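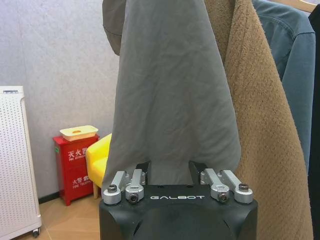 When is the grasping assignment due?
At the start of the second lab in May. Hand in your log and your code together, one set per pair.

Robot Handling, Unit 2: Soft Items
Notes by Roksolana Vakulenko

Clothing is harder to handle than boxes or cans. A shirt changes shape as soon as the fingers close, so the grasp point you planned may have moved by the time you reach it.

Work in pairs. For each trial, write down:
the garment and its fabric
where the pads closed (hem, sleeve, collar)
whether it held, slipped or caught on its neighbour

Start at the lower hem. Close slowly, pause for 1000 milliseconds, then pull straight down a little way before trying any sideways move. Heavy coats come last – they swing, and they drag on whatever hangs beside them.

Save logs in the Totlow folder under your pair number. Dulce Xolalpa marks the logs and Danylo Harasym marks the code. Late work loses 2 marks a day.

Lab bookings go through Yaroslav Sirko in room 2638. Please put the colour of each garment in your log as well, as several have the same name on the list.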